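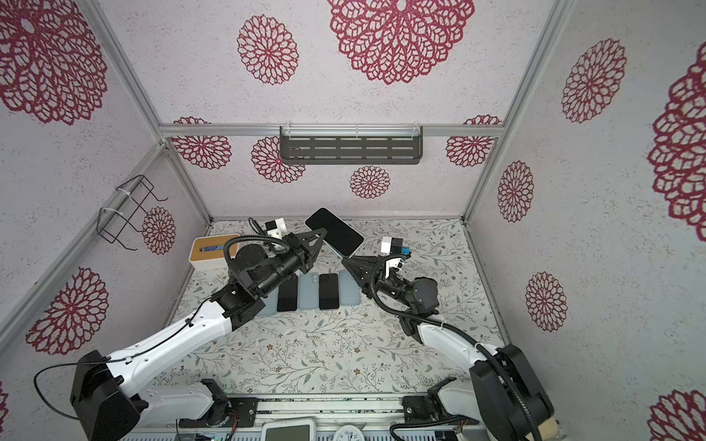

**What should I do with an old phone before I hand it in?**

Back up anything you want to keep, sign out of your accounts, and then run the factory reset from the settings menu. Take out the SIM card and any memory card. Do it in that order, as a phone that has been reset while still signed in will often ask for the old password when it starts up again, and then the next person can't use it.

The spring phone collection in Ovivcombe closed with 377 phones handed in, up from last year. Of those, 43 still had a SIM card in the tray. We mail cards back when there is a name on the envelope, but most phones come in without one, and those cards get cut up.

Sorting is under way. Phones are laid out in a row, face up or face down, and checked one at a time for cracks, swollen backs and stuck buttons. Black is the most common color by a long way, and two black phones side by side are easy to mix up -- please put a label on yours if you are handing in more than one. Masking tape with your last name is fine. Don't use packing tape, which leaves glue on the glass.

A few notes from the sorting table:

- Cases and screen protectors can come off at home. We throw most of them out.
- Chargers are welcome if the cord is in good shape. Wrap the cord and hold it with a rubber band.
- A phone that won't turn on is still worth bringing. Write "dead" on the label.
- If the back is bulging, don't charge it and don't put it in the drop box. Call the office and we will arrange a separate handoff.

Working phones with a decent battery go to the Dogar loan shelf, where residents can borrow one for up to 40 days while theirs is being repaired. The rest go to Husta for parts. We don't sell any of them, and we can't take requests for a certain make or color.

Noman Janjua is keeping the list this year. If you handed in a phone and now think you left photos on it, write to him with the make, the color and the day you dropped it off. He needs that before the next Husta pickup on June 18, 2024. After that the phones are out of our hands.

The next collection is in September at the Zanon building, side entrance. Tablets will be accepted for the first time, limit 2 per household. Laptops still go to the county site.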